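発表メモ:「水通し」は本当に要るのか
(持ち時間のうち質疑に5分残す。早口にならないこと)

出だし
こんばんは。キルトの会で話すのは二度目です。前回は接着芯の悪口を言って終わったので、今日は布の水通しを疑います。
まず手を挙げてもらう。必ず水通しする人。しない人。面倒だからしないのに、すると言っている人(ここで少し待つ)。

よく聞く理由
縮むから。色が落ちるから。糊が残っているから。どの本にも書いてありますが、どれくらい縮むのかを書いた本はあまり見かけません。綿100%なら縮む、で話が終わっている。織りの密度も仕上げも違う布をひとまとめにされても困ります。

自分で試した話
Bundwoodの無地とNuttallのプリントを、それぞれ正方形に切って洗いました。乾いてから定規を当てたら、Bundwoodは縦に2ミリ縮み、Nuttallは私の定規では差が読めなかった。一回きりの実験なので、これで何か言えるとは思っていません。ただ、Nuttallを毎回洗ってアイロンをかけ、布目を直していたあの時間は何だったのかとは思う。 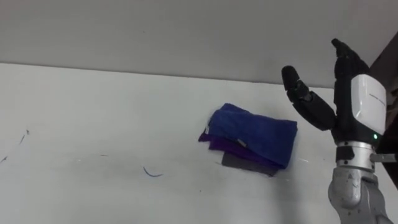
Dorothy Tapleyさんの反論も紹介する。洗わずに縫った赤い布が、白い背景布をピンクにしたそうです。現物を見せてもらいました。きれいなピンクでした。濃い赤と紺については私も降参で、これは先に洗います。色止めシートは半信半疑。色がついたシートを見て安心する気持ちはわかるけれど、布に移らなかった証拠にはならない。

お湯の話(時間が押していたら飛ばす)
Fornumのパンフレットをそのまま信じて、80度のお湯に浸けたことがあります。端がほつれて糸玉になり、ほどくのに一晩かかりました。切る前に端をピンキングばさみで落としておけ、と後からBeryl Tindallさんに言われた。先に言ってほしかった。

縮みは悪いことか
洗ったあとの、あのくしゃっとした風合いが好きで、わざと水通しをしない人がいます。赤ちゃん用のプレイマットなどはそのほうが柔らかく見える。逆に壁に掛けるタペストリーは一生洗わないかもしれない。洗わないものの縮みを心配するのは、私にはよくわかりません。
キルト芯のほうが縮む場合もあります。布だけ丁寧に水通しして、芯の袋の表示を読んでいない人、結構いるはずです。私もそうでした。

プレカットの布
小さく切って束ねてあるものは、洗うと形が崩れます。Proretti の束を洗濯ネットに入れて回したら、出てきたのは布というより鳥の巣でした。洗わずに使って、洗った布と混ぜない。今のところこれで困っていません。

今の自分のやり方
濃い色は洗う。フランネルも洗う。あとは端切れを濡らして白い布に押し当て、色が移らなければそのまま裁つ。糊が残っているほうが裁ちやすいし、細かいピースは断然縫いやすい。手が荒れる人、においが気になる人は全部洗ってください。そこは疑いません。

質疑
Sulastri Ngauさんから、藍染めの古布について先に質問をもらっている。答えは「わからない」。知ったかぶりをしないこと。会場に詳しい人がいればその人に振る。
端切れの見本は席に回す。最後に回収。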